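3.2 Task allocation after installation

Before the cell was introduced, kitting at the Bomton site was done entirely by hand. An operator took mixed blocks out of a bin, sorted them by color and placed them in trays for the assembly line. The work was light but repetitive, and the shift lead, Dymphna Brennan, rotated people through it every two hours to limit wrist strain. With the Serudov cell in place, picking is assigned to the arm, and the operator is responsible for supply, exceptions and release of the finished trays.

We observed the station over three weeks in April. The controller log for that period contains 1151 pick attempts, of which 369 ended in a request for operator help. A request was raised when the planner found no grasp it rated as safe, or when the fingers closed and the force reading did not match a held part. Both cases were handled in the same way: the arm paused, a lamp came on at the line, and whoever was nearest walked over.

The layout of parts in the bin matters for these requests. In Figure 2 the gripper is over the right half of the floor, above a single green block that lies nearly horizontal. On the left, two long red blocks meet at their lower ends in a narrow V, and the lower one partly hides a second green block parallel to it. Operators referred to arrangements of this type as "closed" and said they could predict a stop from them — a claim we did not test separately.
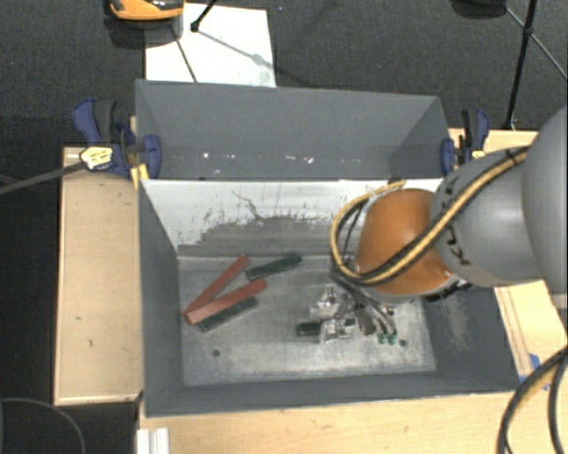
Figure 2. Gripper above the bin with red and green blocks.

3.3 Effects on operator work

Interviews were held with four operators. Three themes came up in all of them.

The first was interruption. Hand kitting had been dull but continuous, and a person could settle into it. Supervising the cell meant short visits at times set by the machine. Jarrah Quinlan described a stop as taking "ten seconds to fix and a few minutes to get back to what I was doing." The log records only the first of these.

The second was judgment about when to step in. Kylie Tipoki reported that she often rearranged the blocks at refill so that none lay across another. This was not part of the written procedure, and its effect on the request rate cannot be separated from that of the planner update made in the second week.

The third was training. New staff had formerly learned the part types by kitting. Alfredo Tolentino noted that people who joined after the installation knew the fault screen well but were slower to spot a wrong part in a tray. The site has since put new hires back on hand kitting for their first two shifts — the bench had been kept for use during maintenance.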